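# Chapter 3

## Floors, Chairs and the Space Between Them

After you study this chapter, you should be able to:

- name the main floor coverings used in offices and study rooms
- explain how a patterned carpet changes the look of a room
- choose a chair that suits the floor under it
- write a simple floor record for a room of any size

### 3.1 Why we begin with the floor

Many students of interior care want to start with furniture. They have opinions about tables and lamps, and they can talk a long time about the color of a wall. The floor they see last. In this book we put it first. Every piece of furniture in a room stands on the floor, and every person who uses the room walks over it. A mistake in the choice of a chair can be corrected in one afternoon. A mistake in the choice of a carpet stays for years, and it costs much more.

In Chapter 2 we measured an empty room and made a plan of it. Now we bring this plan into a room where people work. We will look at what covers the floor, what stands on it, and how the two get along with each other.

### 3.2 Hard floors and soft floors

A hard floor, such as stone, tile or wood, is easy to sweep and shows dirt quickly. It also sends sound back into the room. When five people move their chairs at the same time, everybody hears it. A soft floor takes in part of this sound. It feels warmer under the foot, but it holds dust between its fibers, and it asks for regular vacuum cleaning.

Carpet for work rooms is sold in two forms. *Broadloom* comes on a wide roll and is cut to the room. *Carpet tile* comes in squares, which are laid one beside the other. With tile, a damaged square can be lifted and replaced. For this reason it is wise to buy a few extra squares on the first day and keep them in a dry place.

Color and pattern must also be considered. A carpet in one plain light color shows every crumb. A carpet in one plain dark color shows every white thread. A mixed pattern with light and dark parts is more forgiving, and fine stripes are a common choice. Stripes have one more effect, which beginners often forget: they give the room a direction. The eye follows them, and a chair or cabinet placed at an angle to them can look a little wrong even when it stands exactly where the plan says.

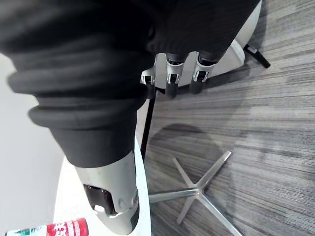
**Figure 3.1** Gray striped carpet with fine streaks of light and dark gray.

When you look at a striped floor, first find the direction of the lines, and only then look at the furniture. Ask yourself if the main pieces follow the lines, cross them, or do neither. Write down your answer before you move anything. We will need it in Section 3.4.

### 3.3 The chair and the carpet

A chair touches the floor in a few small places, and the whole weight of the sitting person goes down through them. On thick carpet these places become dents. On thin carpet with a short pile the dents are smaller, and the chair also moves more easily. Wheels made for hard floors are usually soft, and wheels made for carpet are usually hard. If you exchange them, the chair will either roll away too easily or not want to roll at all.

The practice cases in this book use the Maeng reading room, which has 47 seats, and its chair list is printed at the end of the chapter. Please read the list now, but do not try to memorize it.

> **Words to know**
>
> **pile**: the upper part of a carpet, made of the fibers we walk on
>
> **backing**: the lower part, which holds the fibers together
>
> **glide**: a small foot under a chair leg that slides over the floor

### 3.4 Making a floor record

A floor record is one page. At the top, write the name of the room and the type of covering. Draw the room in simple lines and add an arrow for the direction of the pattern. Mark the places where the pile is flat from walking.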